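The Mat Under the Paper
Home calligraphy starts with a piece of felt

Ask a beginner what they bought first for brush calligraphy and the answer is almost always a brush. The mat comes later, usually after a sheet of wet paper has stuck to the kitchen table and torn on the way up.

Felt does two jobs. It takes in the ink that comes through thin paper, and it gives the brush a slightly soft surface to press into. On a bare tabletop the ink pools under the sheet and the edges of a stroke spread. On felt the sheet stays flatter and lifts off clean.

At the Saturday class in Halliday, which meets above a frame shop, the supply list has 30 items on it. The teacher tells new students to ignore most of them. Paper, ink, one medium brush, something to hang it on and a mat will last through the first 6 months. Everything else can wait until the student knows what is missing.

Mats come plain or printed. The plain ones suit painting and longer pieces. The printed ones carry a grid of big squares, with dashed lines running through the middle and corner to corner. The lines show through thin paper, so a student can see where a stroke should start and how much room a character ought to take up. Some people in the class keep the grid for years. Others flip the mat over after a month and work on the blank side.

Joltell, a mail-order art supplier in Dolville, sold 2767 felt mats last year and only 520 of them were plain. The shop says most of the printed ones go out in the same box as a first brush. Thickness matters more than the pattern. A thin mat wrinkles when it is folded and never quite lies down again. It is better to store any mat rolled, with the printed side out.

Brushes should hang when they are not in use, tip down, so that water runs away from the glue. A rack at the back of the table keeps them in reach and leaves the writing area clear. A dark cloth under the mat is optional – it hides drips and stops the felt from sliding.

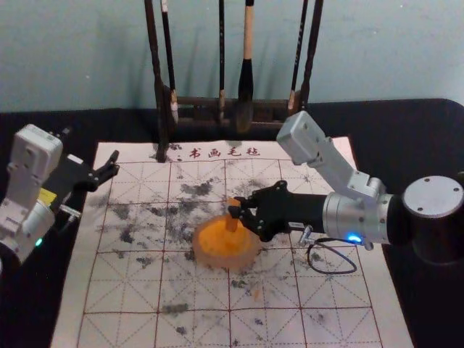 Do the ink stains on a mat need to be washed out?

Leave them alone unless they are still damp. Dried ink does not come back up through the felt onto new paper, and washing can shrink the mat or blur the printed lines. If a patch gets stiff, dab it with cold water and press it between two old towels. Never wring it.

Most mats get replaced when the grid is too dark to read in the middle, where the hand always goes first. The old one still has its uses. In the Graltdale group, which meets in the library basement, worn mats are cut into strips and used for blotting brushes between washes. A strip lasts through the winter, and the rest goes under the ink stone to keep it from scratching the table.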